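We use cookies to remember your settings on this site. Accept / Manage

Automation and Work, Week 11 notes
Case: the salad and prep line at Harb

These are my speaking notes tidied up a bit, not a substitute for the reading. Posted May 19, 2023.

Where we got to last week: automation hardly ever takes a whole job. Takes tasks. What's left gets bundled up again into something with the same title and often the same pay, and the argument at work is mostly over the bundle. Keep that in your head for Harb.

Background. Harb is a catering kitchen, does meals for hospitals and a couple of aged care places. 133 people on the books, a lot of them part time, plenty on early starts. Management signed with Caltach for two-armed prep stations. Caltach makes the arms, the control software is a separate product called Brarneo, and the training was farmed out to Nomilau. So three outside firms before you even get to the kitchen hands. Ask who you ring when it stops at 5 am. (Staff asked exactly this at the first meeting. Took weeks to get an answer.)

What the stations were meant to do: pick up produce, move it between board, mat and plate, open and shut small cupboards, clear down. Not the knife work, not at first. The pitch was "the boring bits". Worth asking who decided which bits were boring. Several of the kitchen hands said moving and sorting was the part of the shift where you could talk to each other.

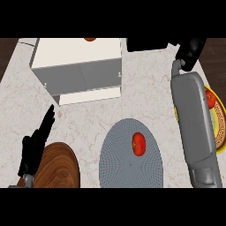
Task lists are where the redesign really happens, and they get written in simulation well before anyone on the floor has seen a machine. A developer sets out a bench, puts some objects on it, and the arms practise. Look at how much counter is left bare between the board, the mat and the cabinet, and there are only two tomatoes to deal with. Harb's benches at the morning peak are nothing like it: tubs, dockets, gloves, somebody's elbow. Notice too how far the right-hand gripper covers the plate under it. Anyone working beside an arm that size has to plan their own reach around it, and that planning is work. It wasn't on anybody's task list and so it wasn't in anybody's pay.

Back to the bundle. Three things to get down:

1. Tending. Somebody has to load, watch, reset. At Harb this went to the most experienced hands, who knew when produce was off or a tray was wrong. They called it babysitting. Management's word was "supervision" but no supervisor's rate came with it. Classification dispute opened in July, before the second station was even bolted down.

2. Pace. Arms don't slow down at the end of a shift. In the trial the station was slower than a person on most tasks, and people ended up waiting on it, then rushing to make up the time downstream. Slow machine can still speed up the work. Students always miss this one in the exam.

3. Skill. Some lost, some gained, unevenly. Younger casuals learned the Brarneo screens and got more hours. Older staff on the same contract got fewer. No decision anywhere says this, it fell out of the rostering.

The log. Harb kept a record of every time a person had to step in during the trial. 329 interventions. Management read that as a fault list for the vendor. The union delegates read it as a job description, and took it into bargaining as one. Same document! Spend some time on this, it's the best single thing in the case. In tutorials you'll get a page of it with names removed, and I want you to sort entries by the knowledge the person needed, not by what went wrong with the arm.

Consultation. Under the agreement, staff have to be consulted on major change. Harb said a trial isn't a major change. Staff said benches had already been moved and two rosters rewritten. Where would you put the line? Bring an answer with a reason, and be ready to swap sides.

Careful with one-way stories here. Sore wrists and shoulders did come up, and some people were glad to hand over the repetitive lifting. Others said standing and watching was harder on the back and more tiring then doing it. Both are in the interviews. Don't pick the one that suits your essay.

For next week
- Read the Harb interview extracts, all of them this time
- One page: choose a task from a job you've had, write down every bit of it a person would still have to do if an arm did the main part
- Essay topics go up after the tute, pls don't email me asking before then

Didn't get to the training contract with Nomilau, will pick up there.

Contact the course office | Copyright 2023 | Back to top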